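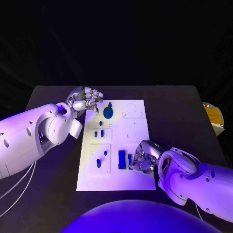

Two-arm build in the shared shop: cable loops and the right hand

brelunell_bench wrote:
Hi all, long post, so get a coffee. Those of you who read my November thread will remember I was going back and forth on whether to hang the arms from a gantry or put them on a proper body. I went with the body, and I'm glad I did, even if it takes up more of the bench than the other folks at Brunton would like (sorry, everyone, I do clean up after myself!). The task board is the white one with the blue parts: a knob, a couple of pegs, switches, a lever, and the blocks that sit toward the lower right. My plan is to get the right hand reliable on the narrow block before I ask it to do anything with the knob.

So far it closes on the block fine, but when I log the pull, the block tips before it clears the board. Out of 50 tries on my last long evening I got 18 clean ones. I've slowed the wrist way down and it helped a little. Would you change the grip or the path first?

carkik wrote:
Oh, this is coming along so nicely! I'd look at the path before anything else. Your right hand comes down bent over the block with the fingers curled around it, and if the wrist rotates even a hair on the way up you're prying the thing sideways. I had the same trouble with a drawer handle on my build and spent two weeks blaming the fingertips. Lock the wrist, lift straight up for the first 7 mm, and then let the planner do whatever it wants.

Also, please do something with those white cables. The pair hanging off the left upper arm makes me nervous every time I look at it.

grinusach wrote:
I'm going to disagree with carkik on the cables, in a friendly way. A loose loop is what you want on an arm that folds that much at the elbow. I zip-tied mine down tight on the Grinusach rig because it looked tidy, and I cracked a connector the first week. Leave the slack and put one soft clip up near the shoulder so it can't wander over the table.

Where I do agree is the path. One more idea: park the left hand farther back while you test the right. You've got it hovering over the top corner with a finger pointing down at the board, right by that tiny peg, and if it sags when you cut power you'll be shopping for a new peg.

brelunell_bench wrote:
Thank you both, this is so helpful. The left hand is there on purpose, I was going to have it steady the board, but you're right that it has no business being so close while I'm only working on the other side. I'll send it home first.

On the cables I'm leaning toward the soft clip. Carkik, I promise to send you a picture you can look at calmly.

solder_and_pie wrote:
Can I be the grump for a minute? I think you've all skipped the lighting. Purple on white parts is gorgeous, and I'd hang it in my living room, but if you're finding the blocks by color you are making life hard for yourself. Try a plain white lamp for one evening and run the same test. Keep the black cloth, the cloth is great, just pull the creases out if you're doing any background subtraction.

carkik wrote:
The tipping has nothing to do with the light, though. The hand is already on the block by then.

solder_and_pie wrote:
It has plenty to do with it if the hand lands a couple of millimeters off and grabs one side harder than the other. That'll tip a block every time, locked wrist or no locked wrist.

carkik wrote:
Okay, fair, I hadn't thought of it that way. I still say wrist first, it's a five-minute change.

brelunell_bench wrote:
Update, 09/10/2026. I locked the wrist and left the lights alone, so we'd know which one did it. The block comes up much straighter now, though it still catches on one side now and then, and I suspect solder_and_pie is going to be insufferable about it. The lamp is next. Does anybody have a favorite clamp that will hold on to a tabletop without chewing up the edge?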